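School library to stay open until half past five

5 February 2018

I've been asked about this at the gate so many times in the past fortnight that I thought I'd better write it all down in one place, and then I can just point people here! Yes, it's true, the library at Jollard is going to stay open after lessons, and yes, your child can stay in it even if they've never willingly opened a book in their life.

The new hours start after half term. The doors will stay open until half past five every school day apart from the last day of each term, when everybody goes home at lunch anyway and I have to count the atlases. Pupils in any year can come. The younger ones (that's the first two years) need a slip signed by someone at home, and the slips are in the office in the green tray by the window. Older pupils just sign themselves in at my desk and sign themselves out again when they go. Please do remind them about the signing out, as I've already had one evening in the trial run hunting behind the shelves for a boy who was at home eating his tea.

I should explain the trial, for those who missed it. We opened late for two weeks before Christmas, mostly to see if anyone would turn up, and I'd told the head to expect a dozen. On the busiest evening we had 70 pupils in a room with chairs for far fewer, and they were sitting on the floor along the history section with their coats rolled up under them. I was thrilled, and also a bit hot. The head came down to have a look, stood in the doorway for a while and went away again, and the next morning there was a note in my pigeonhole that just said "we'd better do this properly then".

Doing it properly costs money, of course. The parents' association has put in £1250, which came out of the summer fair last July, and that pays for more chairs, two long tables and some decent lamps for the far end where it gets gloomy by four o'clock in winter. The chairs have come. They are orange. I didn't choose the orange, but they stack beautifully and I've grown quite fond of them. 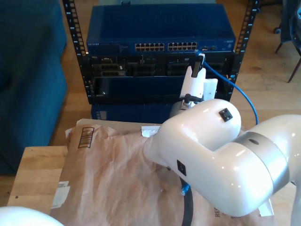 I've also had a proper sort through the shelves, which was long overdue, and I can now tell you that we have 3084 books, if you include the ones that are out on loan and the three copies of the same guide to British pond life that I can't bring myself to part with. The catalogue has been moved over to Prollden, so pupils can look things up from home and reserve them, and the computers by the door will be on for homework the whole time we're open. A few parents have asked whether children can bring their own laptops. They can, and if the wireless is being slow (it often is when the whole room is on it) they can come to me for a cable, the ordinary blue sort with the plug that clicks in, like the one the white robot arm has in its gripper, and use one of the sockets along the wall. I keep a box of them in my bottom drawer. Please can they come back to the drawer at the end.

Food is the other thing I get asked about. I do know they're starving by the end of the day, I'm starving myself, so there'll be a table just outside in the corridor where they can eat something before they come in. Water bottles with lids are fine inside. Crisps are not, and I'm afraid I'm going to be very dull about crisps, having spent an evening picking them out of the keyboard of the only computer with a working letter K.

Getting home is going to take a bit of thought for some of you. The ordinary school bus leaves at its usual time and won't wait. There's a later service from the stop on Galbraith Road that goes out through Fulau, but it does get full, so if your child is going to rely on it every evening, have a word with the office first and they'll tell you how it's been running. If you're collecting by car, the side gate will be open from five. The front gate will be locked, and the bell there rings in an empty office at that hour, so you could be pressing it for some time!

There will always be two of us on duty. I'll be there most evenings, and Tsehay Nigatu from the maths department has offered to come in twice a week and sit at the round table with anyone who's stuck. You don't need to book her and you don't need to be in her set. She did it during the trial and by the second week there was a queue, so I'd tell them to get there early and bring the actual question they can't do. Several turned up with the whole textbook and a sort of hopeful look.

Quiet is wanted at the far end, where the lamps are going. Nearer the door I don't mind a bit of talking, particularly if it's about work, and I've been known not to mind when it isn't. Phones away, though, in both halves. School rules carry on until they're out of the gate, uniform included, so no changing into trainers and hoodies behind the geography shelves.

I'm still short of a few things, if anyone is having a clear-out. A clock would be lovely, one with numbers you can read from across a room. Jigsaws are welcome as long as you're fairly sure all the pieces are there. And I could do with more books in the languages our families speak at home, storybooks especially, in any condition as long as the pages turn. Leave them at the office with my name on, or catch me at the gate in the mornings, where I'm the one in the big red scarf.

Signed slips should be back in the office by the last day before half term, please.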